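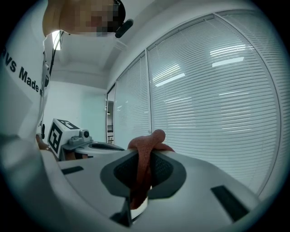 Filed under: Workshop gallery / Faults and fixes

Cloth handling at Loltumthorpe, June

In June the cloth work at Loltumthorpe stopped for four working days after a screw came out of a hand-held gripper and Sibusiso Shezi caught his thumb between the finger pads. He had a blood blister and a sore joint, and was back at the bench the same afternoon. The gripper was out of use for longer. This page goes with the fault report for the people at Flernport who use the same grippers and asked what the job looks like.

The work at hand: a reddish cloth clamped by its bunched top, with a fold hanging down over the pad. Sheldon Fehr is leaning in with the second gripper held low, the marker cube and the small camera mounted on it.

What the job is

One person works with a gripper in each hand and wears a camera on the head. They pick up a cloth, shake it out, pass it from one gripper to the other and lay it down. A session is 60 passes, with a break after every 20. The recordings go to Marama Wihongi, who checks them before they are used to train the arm in the Bolger cell.

What went wrong

Sibusiso was on the third block of 20 when the left gripper began to feel stiff. He squeezed harder to close it, and it went on closing after he had let go. He put his right thumb in to free the cloth and the pads shut on it. Tamsin Harawira was at the desk and pulled the trigger back by hand, which opened them.

The cause was the small screw that holds the return spring. It had backed out 2 mm, far enough for the end of the spring to ride over its seat. The other left-hand gripper in the cupboard had the same screw loose, though by less. Both right-hand ones were tight.

Hamish Kerslake took the gripper apart the next morning. He found no thread lock on the screw. The assembly sheet does call for it, but on a page that was added after our grippers were built. We had the newer sheet on file and had not gone back over the older units.

The recordings

Marama went back through the session. The pads were slow to open from early in the second block, and she could see it on the plot of the finger gap. She had set the check to flag a gripper that failed to close, with no flag for one that failed to open. Both are in there now. Everything from the second block on has been thrown out.

Changes since

All the trigger screws have been taken out, cleaned and refitted with thread lock. Hamish has put a paint mark across each head so that any movement shows.

Whoever is recording opens and closes each gripper with nothing in it at the start of every block. If it is slow to open, it goes in the tray and Hamish gets a message.

A stuck cloth is freed by pulling the cloth. Fingers stay out from between the pads, including when the gripper looks open.

No one records alone in the room. That was already the rule, and it was being kept on the day.

Still open

Nernico supplied the springs and has been sent the bent one. They have asked for the batch label, and Tamsin is looking for it – the bag may have gone out with the packaging. Until they reply we are treating the spring as a second possible cause.

Flernport should check the same screw before the next session and send the result to Hamish, loose or not.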